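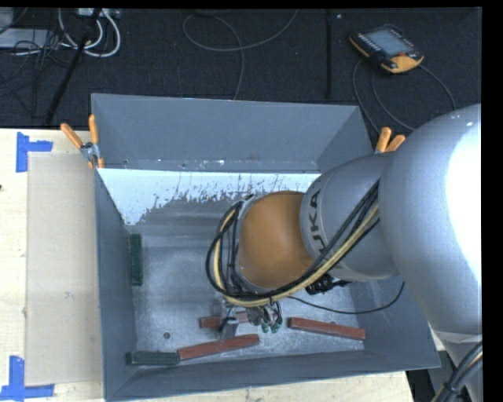 Workshop Tips | Storage and Sorting

October
By Ivone Magalhães, Workshop Services, Irwood

Care and Use of Open Metal Bins at the Bench

The open rectangular metal bin is among the most common items in any workshop, and it is seldom given much thought. The following guidance is issued to members who use the shared benches at Irwood. It applies equally well to a home garage or a basement workroom. Questions may be left at the front desk for Cheuk-hei Tsang, who keeps the tool store.

Choosing a bin

A bin with flared walls is generally easier to reach into than one with straight walls. The wider opening leaves room for the hand and wrist, and small parts along the sides tend to slide back toward the middle. Straight walls hold more for the same bench space and are the better choice for long-term storage on a shelf.

For work at the bench, a shallow bin should be preferred. Parts at the bottom of a deep bin are difficult to see, and members will find themselves tipping the contents out to locate a single fitting. A plain gray interior suits most parts. Very small steel screws are easier to find against a lighter surface, and a sheet of white paper may be laid in the bottom for that purpose.

Protecting the tabletop

Metal bins mark wooden tabletops. The damage is usually done when a loaded bin is dragged a short distance, and it shows most clearly on pale wood. Members are asked to observe the following:

Lift the bin clear of the surface before moving it. A bin too heavy to lift comfortably should be emptied by half first.

Run a cloth along the underside before setting the bin down. Metal filings and grit do more harm than the bin itself.

Place a sheet of cork or thick felt under any bin that will stay in one place for more than a day. Rubber matting is less suitable, as some kinds leave a dark stain on bare wood.

Light scratches on an unfinished top may be rubbed down with fine sandpaper, working with the grain, and then oiled. Deep gouges should be reported to the front desk.

Filling and sorting

A bin used for picking parts by hand should not be filled above half its depth. Larger items go in first, with flat pieces laid flat. Items with cords, hoses or loose wires should have them coiled and tied before they are placed in a bin with anything else; a single loose wire will gather up every washer it can reach.

When a mixed bin is to be sorted, take out the largest pieces first and set them to one side. Medium pieces follow. What is left can be spread across the bottom and dealt with by type. Three trays are enough for most jobs: one for parts to keep, one for parts to check, and one for scrap. Bins in the Sales corner of the store are reserved for parts awaiting a buyer and should not be used for sorting.

Cleaning

Scuffs and light specks on the walls of a metal bin are ordinary wear and need no treatment. Dust and dry dirt should be brushed out first, using a stiff brush in the corners where the walls meet the floor of the bin. Oil may be removed with warm water and dish soap. For a large bin, 500 milliliters of warm water with a spoonful of soap is sufficient.

Dry the bin at once with an old towel, paying attention to the seams — water left standing there is the usual cause of rust. A thin coat of paste wax on the inside, renewed every 3 months, keeps grime from taking hold. Wax should not be used in bins that hold parts for gluing or painting.

Upper edges deserve a separate check. Paint wears away there first, and a bent edge can cut. Small burrs may be taken off with a fine file, held flat and moved in one direction. Gloves must be worn for this task.

Storing empty bins

Flared bins nest inside one another and take up very little space. Place a sheet of newspaper between them so that they do not jam. Stacks on the Usiner shelving should not rise above 75 centimeters, and the heaviest bin belongs at the bottom. Bins that have jammed together should be stood on end and tapped lightly at the corners with a rubber mallet. They should never be pried apart with a screwdriver.

Members at the Wodoria annex follow the same rules, with the exception that all bins there are returned to the rack at closing. Replacement felt is kept in the drawer beneath the tool store counter.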